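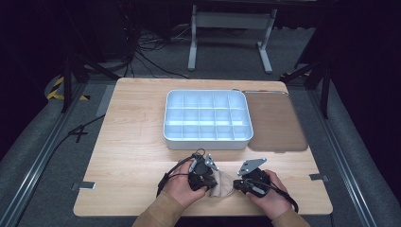
**Cell 2 upkeep meeting, Thursday, December 4, 2025**

Present: cell crew (4), one from Dokgate on the phone, dropped off before item 5. Notes typed during, not cleaned up.

**1. Last time's actions**

- Spare finger plates: ordered from Marchuk, not here yet. Chase.
- Floor tape refresh: done on one side only. Carry over.
- Log sheet moved to the shared folder. Done. Old paper one can go in the bin after we copy the June pages.

**2. Hand-held grippers**

Long one. Left unit has been closing a bit late. Agreed it's the cable end and not the motor, same fault as in June on the other unit. Reseating fixes it for a day or two, then back again. Dokgate says swap the whole lead, don't keep pushing the plug in. They'll send two.

Finger plates: screws backing out on the right. Thread lock was skipped at the last change. Redo both sides, proper torque, mark the heads with paint pen so we can see if they move. Check every 300 cycles until we trust them, then go back to the weekly check.

Somebody asked if we can file the plate edges, cloth snags on them. Yes but take the plates off first, no filing on the unit. Wipe down after.

Left open: whether both hands should carry the same size plate. Two views in the room. Smaller one gets into the tray compartments easier, bigger one holds cloth better. Try matched plates for one session and compare.

**3. Table and clamps**

Table has been creeping toward the front. Front clamps get nipped up at start of shift, by hand, then a quarter turn with the key. Do not crank them — the wood is already marked from the last time.

After any table move: run the position check before recording anything. Last week this was missed and the session had to be thrown out, 239 runs. Add it to the start card in bold.

Tray and lid: put back in the same spot after cleaning. Want pencil marks on the tabletop for the corners. Agreed.

**4. Cables**

- Lead from the left gripper catches on the wrist when you reach across. Try a clip further up the sleeve.
- Floor cable by the left rail stays where it is for now, but needs covering. Stastska has a low cover that would fit, get a price.
- Pile behind the table: label both ends of everything before anyone pulls anything. Needs 60 minutes with the cell off. Friday morning suggested, no objecton.

**5. Gisutach software**

Update is out. Not installing until the new leads are in, otherwise we won't know which one changed things. Back up the current calibration first, two copies.

Zero both grippers with jaws fully open, then fully closed. The old card has it the wrong way round, fix.

**6. Actions**

- Chase Marchuk for plates — day crew
- Fit new leads when they arive, log the date on each
- Thread lock and paint pen, both units
- Start card: clamps, position check, zero order
- Price for the cable cover
- Other half of the floor tape
- Clip for the left lead

**7. AOB**

Key for the clamps keeps going missing. Hang it on the rack by the door. Cloths to be washed, the beige ones are getting stiff and it changes the grip.

Next meeting same time, same room, unless the leads are late.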